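The bed is still the hard part

4 September 2024

I have been promised a robot that makes the bed for as long as I have been required to make one. My mother was promised one too, and she handled the delay better than I have.

What set me off this time was a newsletter from Funix, which told me that household robots had "turned the corner" on chores. I read it on the couch, next to a basket of laundry that had turned no corners at all. So I spent a good part of the weekend watching clips and reading the comments under them, and I now have opinions.

Floors are done, more or less. I own a round vacuum from Favska and it does a decent job as long as I pick up the socks first, move the chairs, and come home to pull it out from under the radiator. Dishes are done as well, if you count the dishwasher, and I do. It has been a robot all these years and never asked for a keynote.

Shop floors are further along than my house. My brother-in-law works at Bouzid, where they pack plumbing fittings, and they have an arm that puts the same box on the same pallet all shift. It is very good at this. The boxes are stiff, they are square, and they come down the belt facing the same way. Change the box and somebody gets a phone call.

A duvet is the opposite of that box. It has no shape until you give it one, and then it loses it. Grab a corner and you have learned nothing about where the other corners went – one of them is usually inside the cover, sulking. I can make a bed in 60 seconds if company is coming, and I could not tell you how. I tug, I look, I tug again. Most of it is in the fingertips.

Which is why I pay more attention to the hands than to the walking. Legs get the applause, but my bed is not going anywhere. Show me fingers that can tell one layer of cotton from 2, and find the edge of a fitted sheet by feel, and I will clear a space in the hall closet.

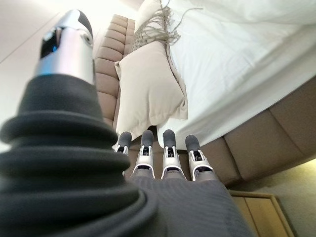
A tan headboard, white bedding, and metal fingers:

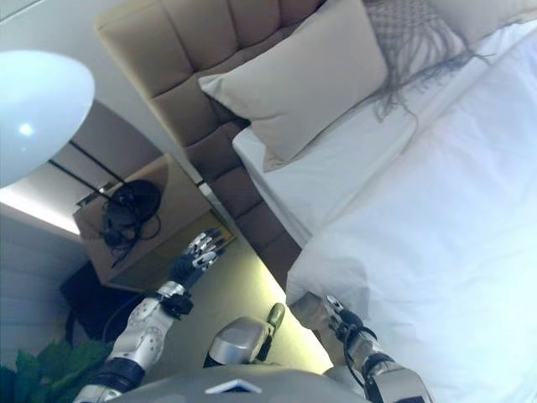 Wevden wrote in to say I was being unfair to the machines, and that a robot taking 200 times as long as I do would be fine if it worked while I was out, as the dishwasher does. I have no answer to that except that I would want to see the pillows afterward. Also, at that speed I would be locked out of my own bedroom for 200 minutes, and that is when I like to nap.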